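9 October 2021

Went into Dulcombe in the morning for the unveiling of the new street sign. Carroll Street is now Weavers' Street on both ends, and the old enamel plates have gone to the museum store at Skadum. It took the council two votes to get there. The first was lost in the spring, when half the members wanted to keep the name and put up a panel about the Carroll family's land dealings instead.

The speeches ran on and it was cold by the fountain. A brass group played, then a cloth was pulled down and there was the sign, smaller than I expected. Some 58 people had come, by the paper's count. The petition had 1054 names on it, so I had thought there would be more.
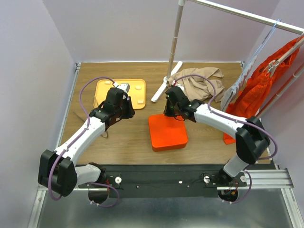 Do the people who live there have to change their papers? The council writes to the post office and the land registry itself, and letters sent to the old name will be delivered until the end of November next year.

I walked home by way of Prarum Lane. The plinth at number 73 is still bare – the bust came down in the summer and the stone has not been cleaned. There is talk of a lime tree in its place. I would prefer a bench.

Soup for supper. Wrote to the council about the bench.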